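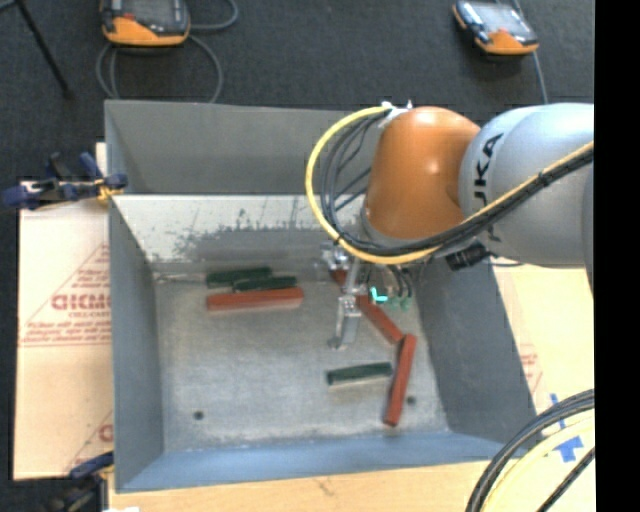 Red and green blocks in a metal bin with sloping sides.

Sorting Small Stock in a Metal Bin

A bin with sloped walls is handy for offcuts and blocks, as pieces slide down to the floor where you can reach them. A few tips for keeping one in good order:

Keep the load low. One layer is easiest to pick from, and long pieces don't lock together.

Scuffs and scratches on the metal are normal wear. Run a gloved hand over the slopes every May and file down any burr you find.

If the floor has holes, poke them clear with a nail before you wipe it out. Sawdust packs in there.

Use color for size. Maya Harb paints her 99 mm blocks green and her 122 mm blocks red, and she can sort a mixed bin without a tape measure.

Wash with warm water and a little dish soap, then dry the corners with a rag. Skip steel wool.

Pull out long pieces first. Short ones tend to hide under them along the back wall.

Tips sent in by Maya Harb and Rawan Nseir, Daltden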